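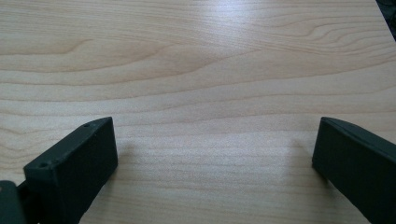 Library | Visit | Borrow | Rooms | Contact

Okstead Public Library > Using the Library > Study Rooms > Questions

Updated March, by the Reader Services Office

Who may reserve a study room?

Any person who holds a current Okstead library card may reserve a room. Cards issued by the Sullness branch are accepted on the same terms. Visitors without a card may use an open room when one is free but may not reserve in advance.

How far ahead may a reservation be made?

Reservations open 20 days before the date requested. They may be made through the library website, by telephone, or at the front desk on the main floor.

How long may a room be used?

Each reservation is for 2 hours. It may be extended at the desk if no other party is waiting. A cardholder may hold no more than 5 reservations in one month.

What is the difference between the Minami Room and the Plundia Room?

The Minami Room is intended for small groups and quiet conversation. The Plundia Room is the larger of the two and may be used for classes and meetings. Groups that wish to use the Plundia Room must give the name of a contact person and the expected number attending — the posted limit is 100, including children.

Is there a charge?

Study rooms are free of charge. The Plundia Room is free to residents and to nonprofit groups. Other groups should ask the front desk for the current rates before making a request.

May food be brought into the rooms?

Covered drinks are allowed in all rooms. Meals are allowed in the Plundia Room only. Users are asked to wipe down tables and remove all trash before leaving.

What happens if a party is late?

A room is held for 20 minutes past the start time. After that, it may be given to another party. Repeated missed reservations may lead to the loss of reservation privileges until the following month.

How is a reservation canceled?

Cancel online or call the front desk. Notice by 9:00 a.m. on the day of use is appreciated.

Are the rooms open during school exams?

Yes. In May, both rooms remain open until 9:00 p.m. Students should bring a library card — a school identification card is not accepted in its place.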